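The Long Life of a Work Jacket
Talness has kept its clothing repair service going for a generation, and demand is rising again
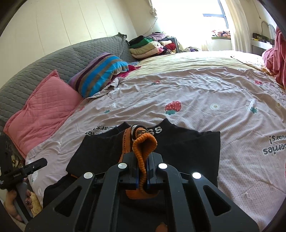

The Talness Clothing Exchange opened in 2000 in two rooms behind the former Cliltach wool store. Its purpose was modest: to mend working clothes for families who could not easily replace them. Last year it accepted 2147 garments, the highest figure in its records.

Raluca Pană, who has managed the service for nine years, attributes the increase to the price of new outerwear and to a change of attitude among younger residents. Coats and school jumpers make up the greater part of the work. Zips fail first, followed by linings and elbows.

Repairs are carried out by a paid staff of four, trained under a scheme set up with the Iordache workshop in Bolton. Trainees complete 105 hours at the bench before they may accept work from the public. Knitwear is taught last, as it requires the closest matching of yarn and tension.

Charges are set each September. Roughly 60 per cent of items are returned to their owners within a week. Those left unclaimed after three months are cleaned and offered for sale at the front counter, where winter stock is now on the rails.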